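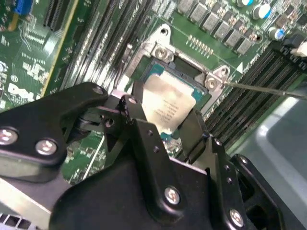
Vamwood Athletic Match Day FAQ

Same questions every week in the inbox so they're all going on one page. Last updated 18th September. If it's not on here, email the club office and give us a day or two.

When do gates open?

Ninety minutes before kickoff for league games. Two hours for cup ties and for Kelmendi Town, obviously. The bar opens with the gates, the food window usually a bit after.

Where do I park?

Main lot has 200 spaces and they go early. Overflow is the field behind the training pitch — closed if it's been raining, check the club feed before you set off. Please don't park on Zindaseck Road. The neighbors have been patient with us but they do call the tow company now.

Can I pay at the gate?

Yes, cards and cash. Bring small bills if you can. Online is a little cheaper and closes at noon on match day. For the Kelmendi game it's online only, no gate sales at all.

Do kids need a ticket?

Under 11 get in free with a paying adult, but they still need a ticket so we know how many are in. Pick the free one when you book. Teenagers pay the junior price up to and including 17.

I bought a season ticket and can't make a game. Refund?

No refunds on single games, sorry. You can pass it to a friend through your account, or put it back up for sale and get credit if somebody takes it. Has to be done by the night before. Credit carries over to next season, it does not expire in April any more. That was the old rule.
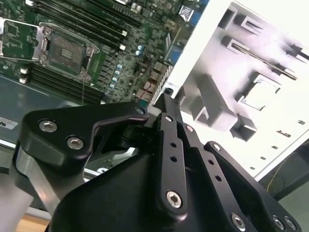

What if the game gets called off?

Ticket is good for the new date, nothing to do. Can't make the new date, email us within two weeks for your money back. If it's abandoned after kickoff, before halftime you get in free to the replay, after halftime it's half price. League rule, not ours.

When do you decide on a pitch inspection?

Up to the referee. Normally about three hours before kickoff, earlier if the visitors have a long bus ride. We post the result right away. Calling the office doesnt make it any faster.

Where do away fans go?

East terrace, entrance by the turnstile on the river side. Capacity of the ground is 3000 and the east end gets a fixed share of that. No away colors in the main stand please. We open the whole east end for Kelmendi and Vedier Rovers, half of it for everyone else.

Is there cover if it rains?

Main stand yes, all seats, though the front two rows get wet when the wind's wrong. Home terrace is covered at the back. East terrace no. Umbrellas ok on the way in, not up during play.

Can I bring food? A bag?

Small bags fine, expect a quick look inside. Sandwiches fine. No glass, no cans, plastic bottles with the cap on are OK.

Wheelchair spaces?

Front of the main stand, level access from the parking lot, companion goes free. Book by Thursday if you can. Restroom is next to the tunnel, ask a steward for the key.
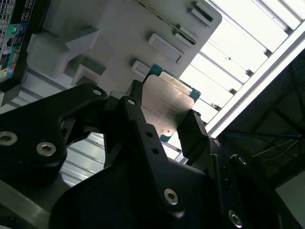
How do I get my kid in as a mascot?

There's a list. It's long. Members' kids ages 5 to 10, one game per season, it costs 100 including the uniform, which they keep. We don't take requests for particular opponents, we tried it and it got messy.

Can we meet the players after?

Usually they come by the clubhouse once they've showered. Not promised, specially after a loss. Please let them eat first.

Who picks the man of the match?

Match sponsor. Complaints to the sponsor.

Are you still running trials for the reserves?

Yes, Duarte Teixeira handles all of that. Send him your age, position and last club through the contact form. He's coaching most evenings so a reply can take a week. Don't just turn up with your cleats, the session is insured for named players only.

Lost property?

Behind the bar till the next home game, then the office. Current pile is mostly gloves and one very nice scarf.

Dogs?

On a leash, home terrace only.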